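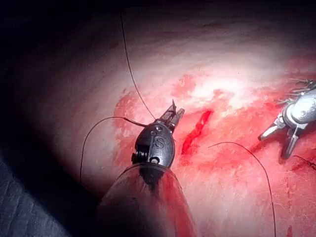
Black suture held between two narrow metal jaws.

How to practise suturing at home on the cheap

Quick one, written between placements. Lots of first years asking me what to buy. Mostly you don't need to buy much. If you've got a skills lab with free slots, use that first and come back to this later.

What you need

Needle holder. Toothed forceps. Scissors you don't mind ruining. Thread. Something to sew. A board or tray to stop it sliding. A desk lamp.

I used the Wernov starter kit, order code 2705 in the Gwilliam catalogue. Fine. The scissors are rubbish, the needle holder is decent. Check the ratchet when it arrives – mine stuck on the second click and they swapped it without a fuss.

Thread: get expired stock if your department gives it away. Ask the theatre stores person nicely, bring biscuits. Black silk or nylon is easiest to see. Start with 3-0, go thinner once your hands settle down. Undyed stuff on a pale pad is miserable, leave it.

What to sew

Banana. Classic. Skin splits if you pull too hard so you get told off straight away. Goes brown and horrible overnight.

Chicken thigh, skin on. Better feel than a banana. Do it on a tray, gloves on, bin it after, scrub everything with hot soapy water. Do not eat it. Don't leave it on the side till midnight like my flatmate did.

Foam with a strip of chamois cloth glued on top. My favourite for everyday. Lasts weeks. Cut a slit with a craft knife and off you go.

Silicone pad. I had a Testix one, three layers, lasted a term before the cuts started tearing into each other. Pricey for what it is. Share one between two of you.

Setting up

Table at elbow height. Sit down, feet flat. Lamp from the side opposite your good hand or you'll be working in your own shadow. Tape the pad down on all four corners – masking tape is fine, comes off clean. Sharps tub goes on your dominant side, open, before you open any needles.

Phone propped on a mug if you want to film your hands. Worth doing once a week. Watching yourself back is grim but you'll spot the wrist thing.

First stitch, simple interrupted

1. Hold the needle two thirds of the way back from the point. Not at the very end, it bends.
2. Needle holder: thumb and ring finger in the loops, index finger along the shaft.
3. Lift the edge with the forceps. Gently. Don't crush it.
4. Go in at 90 degrees, some distance from the edge. 5 mm is fine on a pad.
5. Turn your wrist, let the curve do the work. Don't push it straight through.
6. Come out in the middle of the cut, pick the needle up again, in the other side at the same depth, out the same distance away.
7. Pull through till you've got a short tail. Short! Everyone leaves miles of tail and then can't grab it.

The knot

Needle holder between the two ends of thread. Wrap the long end round it twice, grab the short tail, pull across flat. Then one wrap the other way, pull across to the oposite side. Then one more the first way. Done. Cut the ends, not too close.

If it's sliding you've wrapped the same way twice. If the skin is bunching up you've pulled too tight. Edges should just kiss, a tiny bit raised is good.

Pull the knot to one side of the wound so it isn't sitting on the cut. Same side for the whole row, looks tidy and examiners notice.

How much to do

Short and often. I did 16 minutes a day, which was the length of the bus podcast I had on, no science behind it. Two long evenings a week did less for me. Hands get tired and you start practising bad stitches.

First week, just interrupted. Second week, add mattress. Third, subcuticular if you're feeling brave. Swap hands now and then for the knots, it's slow but it comes.

Caradog Kneath taught our skills group and had us throw knots round a door handle with a bootlace. Felt silly. Works brilliantly – big cord, you can see excatly where each loop goes. Do it while the kettle's on.

There's a Lurnitach video set too if your library has a login. Number 17 on hand ties is the one to watch, slow it down to half speed. Skip the intro ones.

Clearing up

Count your needles back in. Every one, every time. Sharps tub goes back to the department when it's at the line, not in your kitchen bin. Wipe the instruments, dry them open, drop of oil on the hinge now and again. Keep the kit used for chicken well away from anything else.

Obviously none of this is for real people or pets. Practice only till you're signed off and supervised.

Will add a bit on mattress stitches in December when exams are done. Got a better pad recipe? Stick it in the comments.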